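Kirkilmont project: where we are with the two-camera work
Report to the Skondonach Fund, 2026-10-25
Harish Pillai

Hello again from the lab! I left you in April with a half-built table, a policy that liked to hover, and a promise that I'd have real numbers next time. I have real numbers. Some of them are even the ones I was hoping for, and I'll get to the others too.

A quick reminder of what your money is paying for. We teach an arm small tabletop jobs by guiding it through them by hand and recording what its cameras see while we do it. One camera is fixed and looks at the whole workspace. The other rides at the wrist and sees whatever the gripper happens to be pointed at. Most people feed both views into the network all the time and let training sort it out. My proposal said that we could do better by letting the policy decide, moment by moment, how much to trust each view. I've been calling that part the gate, and the name has stuck.

The job we settled on for this period is cup and plate. Put the cup on the plate, upright, let go, back away. I know it sounds tiny next to the kitchen list in the proposal, but I wanted one job I could run over and over without arguing about what counts as done. The rule we use is simple: cup standing, base fully inside the rim, gripper clear. If any of those is missing, the run is a miss. 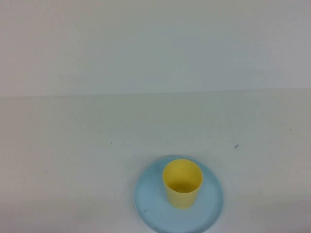
Cup and plate from the fixed camera. The base of the cup is well inside the rim.

I'm fond of the fixed view because it makes scoring so easy. You look at it and you know. It's weaker for the last bit of the move, when the arm comes in over the plate and hides the very thing the policy needs to see. In the spring we lost a lot of runs right there. The arm would come down confidently, lose sight of the rim, and then let go wherever it happened to be.

So, what did we do? We recorded 106 demonstrations, all on the same white table, with the plate moved between them. I did a good share of those myself, and my early ones are noticeably worse than my late ones (slow starts, a lot of dithering above the plate). I thought about throwing them out. In the end I left them in, partly out of stubbornness and partly so that the comparison would be on messy data like the data other labs have to live with. Both versions of the policy, plain and gated, were trained on the same set with the same settings, and I didn't touch anything between them except the gate itself.

Then we tested the gated version for 100 runs, with plate positions drawn ahead of time so I couldn't cheat by accident. It missed 21. I'd love to give you a matching number for the plain version, but I stopped that series early when a cable on the wrist camera started dropping out, and I don't want to quote a partial count next to a full one. From what I did see, the plain version was clearly worse at plates placed far to the side and not much different at plates near the middle. Please treat that as my impression until the rerun is done. It's first on the list for the next period.

The misses are the part I've spent the most time on. I sat down with the recordings and a large pot of coffee and went through every one. By far the most common kind starts early in the move, well before the cup is anywhere near its target. The wrist camera is looking mostly at bare table at that point, and bare table on our setup is white, smooth, and next to a white wall. There's very little in it for the network to hold on to. The gate is supposed to notice this and lean on the fixed view, and mostly it does. But every so often it latches on to something small and keeps its trust in the wrist view far too long.

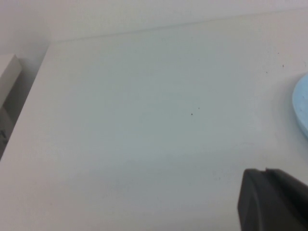 Wrist camera: mostly white tabletop, with a light blue shape at the right and one gripper finger in the lower corner.

Look at the little dark specks on the surface there. We don't think of them as anything, but on a table this plain they're some of the sharpest features around, and I have a strong suspicion that the policy has been using them as landmarks. I tested this in a rough way by painting the specks out of a handful of saved wrist frames and running those back through the network. The gate values moved. They moved quite a bit on a couple of frames and barely at all on others, so I'm not ready to call it a finding, but it was enough to make me sit up. My plan is to do the same thing properly on the full set of misses, and also to collect new runs where we wipe the table down each time.

The other thing I learned from the wrist recordings is that an object at the very edge of the view can be worse than no object at all. When only a slice of something blue is showing, the network seems to guess where the rest of it is, and the guess isn't great. I'm trying a small change where the gate also gets the last few moments of wrist view and not only the current one. It's training as I write this. Early curves look fine, but early curves always look fine to me!

A few words on the practical side. Lendport finally sent the replacement camera cable, and the dropouts have stopped. The Lukoševičius mount, the one I complained about in my last report, is much better now that we've added a second screw; the wrist camera used to creep a little over a long session and I'd have to recalibrate before lunch and again after. Now I do it once in the morning. Spending is close to plan. The one line that's over is replacement gripper pads, and I've moved a little from the travel line to cover it, as your office said I could.

What comes next, in the order I expect to do it. The full rerun of the plain policy on the same plate positions, so that there's a fair comparison to show you. The speck test, done right. Then a patterned cloth on the table for one round of recording, to see how much of our trouble is simply down to a blank white surface. If the cloth fixes most of it I'll be a bit annoyed, but you'll hear about it all the same. After that I'd like to bring in a second cup in a different color and a bowl, and start moving toward the kitchen list.

One request. The proposal has us starting on drawers in the next period, and I'd like to push that back until the plain-versus-gated question is settled. Nothing else in the schedule depends on it, and the money stays where it is. If you're happy with that, a short note by email is plenty. I can also send the recordings of all the misses if anyone on your side wants to watch them. They're a little dull, but the ones with the far-side plates are worth a look.

Harish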